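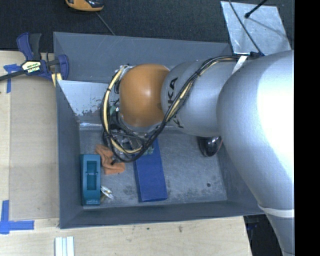 Home | Posts | Workshop Diary | Reading | About | Search

So I spent most of July holding on to a robot, and I have opinions now.

Some background for those of you who come here for the bread posts (sorry, bread is coming back, I promise). I took a short contract at Stitlow helping with demonstrations, which means I was one of the people who show the robot how to pick things out of a bin. There are two ways we do it. One is you put your hands right on the arm and move it yourself, and it goes slack and heavy and lets you lead it around like a very polite cow. The other is you stand back at the desk with a controller in your hand and the arm copies you. Same bin, same clutter, completely different kind of tired at the end of the day.

I started with the hands-on way, and I loved it for exactly one morning. You feel so connected! You want the gripper a little lower, you push it a little lower. But a KUKA arm is a big lump of metal, and even when it's doing its best to be weightless you are still dragging its elbow through the air, and the elbow has ideas. My wrists would do the right thing and then the whole upper part would drift out over the side of the bin. Luminița Bogdan, who trained me, kept saying "lead with the forearm, follow with the fingers," and I nodded a lot and did not understand her for days.

Then there's the bin itself. High walls! If you've never tried to get something out of the corner of a deep bin with a gripper that comes down from above, picture getting the last pickle out of the jar with barbecue tongs. You can't just go straight at the thing. You have to think about the wall, and the angle, and whether the cable bundle is going to swing around and rub on the rim. I got a bit obsessed with the cables. They hang in this big loose loop by the last joint and they need that slack or the wrist can't turn, but it means there's always this loop following you around, and half the time it's hanging right between your eyes and the thing you're reaching for.

That last part is where the remote control way got me. With your hands on the arm you can at least lean over and peek. From the desk I was working off the camera view, and once the arm is over the bin you lose a good chunk of it, usually the chunk you want. I'd line up beautifully on a box, start down, and realize I was steering by memory. Gun-woo Yeon told me to look at everything before I moved, make up my mind, and then go and not fuss. He's good at this. I watched him clear a full bin from the desk while telling me the entire plot of a movie.

A few things I wish I'd had on a sticky note on my first day:

Go slower than feels natural on the way down and don't stop halfway. If you hover, the robot learns to hover. I have a whole batch of early demonstrations where the gripper gets to just above the object and sort of ponders, and when we trained on them, guess what it did. It pondered. Luminița called it "your accent."

Pick the easy thing first only if you'd want the robot to do that. I'd been going for boxes every single time (flat sides, nice and stiff, very forgiving) and leaving anything soft or crumpled for last. Cloth is miserable. You think you've got a good pinch and you've got a tiny fold of it, and up comes the rest in a long sad dangle. But I'd taught it to be scared of cloth, basically, and then had to go back and do lots of runs where the cloth went first.

Leave the tape alone. The tape on the table is how you know where the bin goes back if somebody bumps it. I picked at a corner while I was thinking and got a Look.

Check the clamp! We clamp the bin to the table, and a bin that slides even a little will ruin a whole afternoon, mostly because you won't notice until the end.

And keep your mistakes, if whoever's running things wants them. I used to toss every run where I dropped something. Gun-woo asked me to keep the ones where I dropped it and then went back and got it properly, and those turned out to be some of the most useful ones we made. I find that weirdly comforting.

My final tally was 566 good demonstrations out of 798, and I'm told that's respectable for a beginner. By the end I liked the desk better for anything in the open and hands-on for anything jammed against a wall, and I'd switch back and forth without thinking about it much. I also caught myself reaching into my own laundry hamper from directly above with two fingers and my elbow up, so that's something I have to live with now.

A couple of you emailed to ask if I got to see it run by itself. I did! On my second-to-last day. It went down, took a box by the middle, carried it up past the rim and set it outside the bin with the same silly little wiggle I do when I let go. I hadn't known I did a wiggle. Luminița laughed so hard she had to go get water.

Next up is the Clasley trip, and after that I owe you all the rye post. If anyone has a decent stretch for sore forearms please leave it in the comments, mine still complain when I open jars.

Filed under: Odd Jobs, Robots, Things I Learned the Slow Way

Contact | © September 2024 | Back to top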